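September, gone 4pm. Playtest build, Tiris (working title, Shirley still hates it)

- Save bug back. Load from level 6 and the inventory comes up blank, map fine. Only on old saves. Santosh thinks it's the item IDs shifting when we added the lanterns. Probably right.
- Swamp boss too long. Up to 30 min for anyone who skipped the bow. Cut health from 1,141 to 666 and try again. Music loop needs trimming too, gets on your nerves by the third phase
- Jump feels floaty after Pathak caves. Was it always?? Compare with last build.

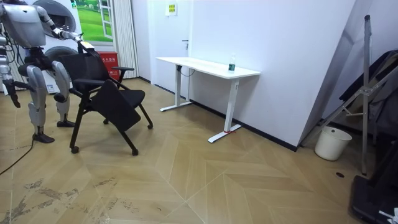 Gripper on the chair back.

Controller stuff. Drivitz pad drops the left trigger if you hold sprint and open the map together. Keyboard fine. Shirley Hawthorne could repeat it every time, I got it once. Need to log raw input before blaming the pad.

Side quests: herb woman gives the reward twice if you talk to her during rain. Funny but no. Santosh Pal wants to leave it in as a secret, I said ask me when the economy isnt broken.
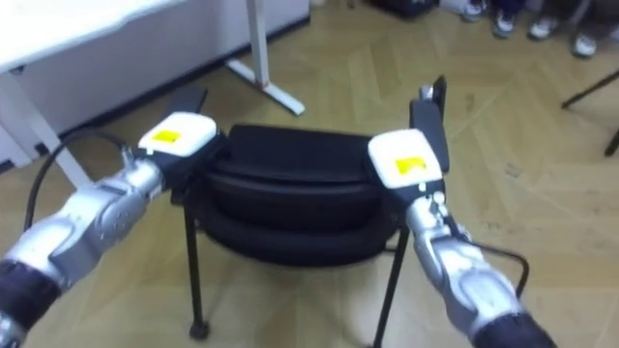

and the shop prices want redoing anyway, potions far too cheap next to arrows. Flavonow (the cooking minigame) is the best bit of the whole thing and it's hidden behind a door most people walk past. Move it to the first town, put a sign up. Timer a touch more generous on the soup recpie.

Still to do: subtitles size, pause during cutscenes, old saves.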